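Replacing the vinyl in the rental unit, notes as I go. 1/5

Floor is gray sheet vinyl, 189 square feet. Adhesive is Gravmont pressure-sensitive. 2/5
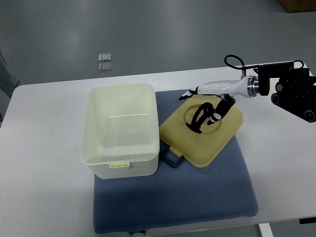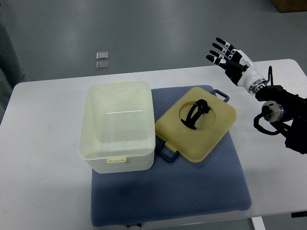
3/5 Moisture first. Slab read 92 percent RH on the Sondeo probe. The adhesive data sheet stops well short of that, so no glue goes down yet.

4/5 Dehumidifier runs for 5 days, then I retest in the same 2 holes. Leave the probes capped between readings — an open hole reads the room air.

5/5 If it still reads high, I roll on a moisture barrier and add a day for cure. Seams go parallel to the long wall either way. Last October I ran them across a doorway and had to redo the whole strip.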